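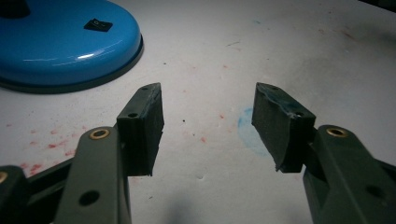 19/09/2022

I could not sleep well, so I am writing this before breakfast. Yesterday evening my aunt telephoned from Dusberg and we spoke until very late. She wants to sell the garden, the one with the six plum trees, and she asked me what I think. I said I need a week. In truth I felt a little offended that she had already talked with Khurram about it.

The evening class in Wendham started again. We are 15 this year and Nuala Hayes is again our teacher, which made me happy. She gave us a poem to learn by heart and I know already the first seven lines. Samina sat next to me and we laughed too much, like schoolgirls.

On the way home I bought a blue lamp cloth, no, a dish cloth (I always mix my words when I am tired), and bread from Grabowska. The rye was finished, so I took the white one. It is good only for toast.

I must write to my aunt about the trees. If she sells, I would like at least to have one more summer of plums, and the old ladder, which my grandfather made. Tomorrow the dentist at the other end of town.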